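Unit 4: Panel Transitions and Page Rhythm in Serialised Comics
Course notes, revised 11 Mar 2023

4.1 Scope

These notes cover the second half of the unit on sequential layout. Students should have read the set chapter on gutters and completed the tracing exercise. The working text is Quintela, the serial written by Maximiliano Marín and drawn by Cayetano Ortuño, issue 2. Page references are to the single issue. The collected edition moves the advertising pages and changes which pages face each other, so it can't be used for section 4.4.

4.2 Terms

Tier: a horizontal row of panels reading left to right. A tier may contain a single panel.

Gutter: the space between panels. Gutter width is measured at its narrowest point. In Ortuño's pages the gutters between tiers are wider than those within a tier, and the difference is consistent through the issue.

Inset: a panel placed wholly inside the borders of another. An overlapping panel that crosses a border isn't an inset.

Bleed: artwork extended past the trim. A panel may bleed on one side only. Record the side.

Turn: the change from a right-hand page to the following left-hand page. The last panel before a turn is the turn panel.

Dwell: the time a reader is expected to spend on a panel. Dwell can't be measured from the page. It is inferred from word count, panel area and density of drawing, and any statement about it should name the evidence used.

4.3 Transitions within the tier

The usual classification separates transitions by what changes between two panels: the moment, the action, the subject, the location or the aspect of a single location. Most tiers in Quintela are action to action. The exceptions are concentrated in the harbour sequence, where Marín gives no captions and Ortuño moves between aspects of the dockyard without a fixed point of view.

Two difficulties arise in classifying these.

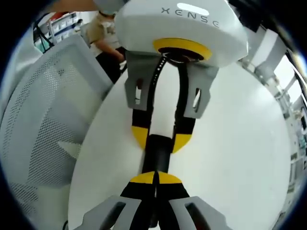
The first is that a change of subject and a change of aspect may look identical on the page. If a panel of a crane is followed by a panel of a man at a window, the reader must decide whether the man is a new subject or part of the same survey of the place. The decision is often made only at the next balloon. Classify on first reading, note the panel at which the classification becomes untenable, and give both readings in the analysis.

The second is colour. The palette shifts from grey to ochre partway through the harbour sequence and stays there after the characters have gone indoors. A colour shift isn't a transition in the sense used here, although it behaves like one and can contradict the drawing. Treat it as a separate layer and mark it on its own line of the worksheet.

Sound effects spanning a gutter are also entered separately. Where lettering begins in one panel and ends in the next, the two panels are to be regarded as overlapping in time unless the drawing rules it out.

4.4 Transitions across the turn

A turn panel has two functions, closing the spread and prompting the turn. The functions conflict when the closing beat is a quiet one. Marín's solution in most cases is a line of dialogue addressed to someone not drawn. The reply is placed in the first panel overleaf, normally with a change of angle.

The page 20 turn departs from this. The turn panel is silent and contains no figure, and the page overleaf opens on a different day. The interval isn't captioned. Students tend to read the gap as an ellipsis of a few hours, on the strength of the lamp visible in both panels. The beard growth on the ferryman argues for a longer interval. Either reading can be defended, but the essay must deal with the ferryman.

Compare the opening issue of Josura, in which every turn panel is a close-up of a face. The device is effective early and loses force through repetition, particularly once the colour work becomes uniform. It is a useful control when arguing that variation in Quintela is deliberate.

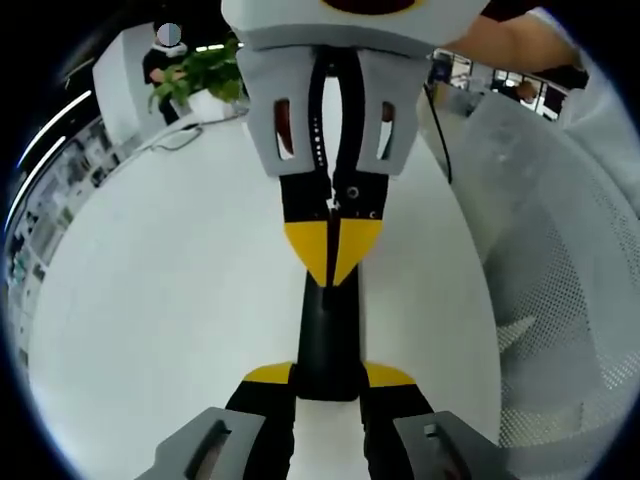 4.5 Density and pace

Panel count per page is a poor measure of pace. A page with many small silent panels can read more quickly than a splash carrying two long captions. For the worksheet, record three values for each page: panels, balloons and words. Captions are counted as balloons. Lettered signs within the artwork are not, unless a character reads them aloud.

The highest word count on any single page of the issue is 67, excluding the letters page. By the standards of the publisher, Plullon, this is low. The earlier Nekis titles from the same house carry recap captions on the opening page, and these should be left out of any comparison.

4.6 Worksheet and reading

Complete the worksheet for the harbour sequence and for one other sequence of your choice. Use pencil on the photocopied pages and keep the originals unmarked. Spelling of terms should follow section 4.2.

The short essay is due in May. It should analyse one turn in detail, with a thumbnail diagram of the pages on both sides of it. Diagrams may be rough, but tier heights must be in proportion. Plot summary is to be kept to one paragraph and doesn't contribute to the mark.

Reading for the next unit: Quintela, the remaining issues of the first arc, with attention to lettering and balloon placement.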